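2018-11-27 -- notebook, open afternoon at the Geltulwood workshop

Writing this up the same evening while it is still fresh, mostly for myself but also for Shahzad, who had to leave before the second group came through and asked me to put down what people wanted to know.

We had a good crowd, bigger than in September, and a friendlier one too, I thought. The parents from the Lenow school came first and stayed longest. I had planned to give my little talk at the front and then walk everybody over to the screens, but the kids went straight to the screens (of course they did), so I gave the talk there, standing sideways and trying not to block anyone's view. It worked better that way and I would do it again on purpose.

Arsalan Niazi ran the simulator and I did the talking. We used the Ventura setup, the newer of our two scenes, with the wrist view up on the big monitor and the side view on the laptop. For anyone reading this later: Ventura is the one with the plain table and the plain wall. Ulis has the shelves and the colored bins, and it is prettier, but it loads slowly on that machine and I did not want people standing there looking at a progress bar.

I started with the bare table and the fingers apart, and asked the group what they thought they were looking at. One boy said a crab, which got a laugh, and a lady near the back said it looked like the view from inside a pair of pliers. I liked that very much and stole it for the second group. Then we talked for a while about how little the arm gets to see from there, and how much of that little is its own hand.

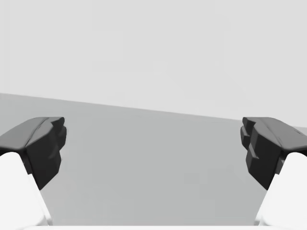

Ventura, wrist view, fingers open, nothing on the table.

A gentleman who used to set up packing lines asked why the far edge of the table slopes down to the right, and whether our table was crooked. Good eye! I told him it is the viewpoint that is rolled a few degrees, and Arsalan brought up the side view so he could see the table sitting level. He then wanted to know if we planned to straighten it. I said we had gone back and forth on that. Shahzad, you and I should settle it before the next batch, as I gave the man a rather woolly answer and he deserved better.

After that we put in a block and let people call out where the arm should go. Settings for the afternoon, so we have them somewhere: episodes capped at 449 steps, seed 1585 for the first group, and a fresh seed for the second because I had closed the window by mistake and could not remember the number until I found it on my hand later. We have the overnight run of 2000 episodes saved from before, and I showed the summary plot from that, but I think it was a step too far for most of them. The talk went quiet there. Next time I would skip the plot and leave more time for the calling-out part, which everybody enjoyed, me included.

Questions I wrote down, in no order:
Can it feel the table? (Told them about contact readings, kept it short.)
Does it get tired of doing the same thing? (From a very small girl. Arsalan answered this one beautifully and I wish I had written down his words.)
Why is the pad on the right so full of steps? I talked about the gripping surfaces but I would like to check the model file before I say it again.
How long until it can do dishes?

We printed 100 handouts and I brought a fair stack home, so no need to print more for the spring.

To do:
Decide on the camera roll with Shahzad.
Write the seed on the whiteboard, please, and not on me.
Ask Arsalan if Ulis can be made to load faster.
Return the long HDMI cable to the front office -- it is in my bag.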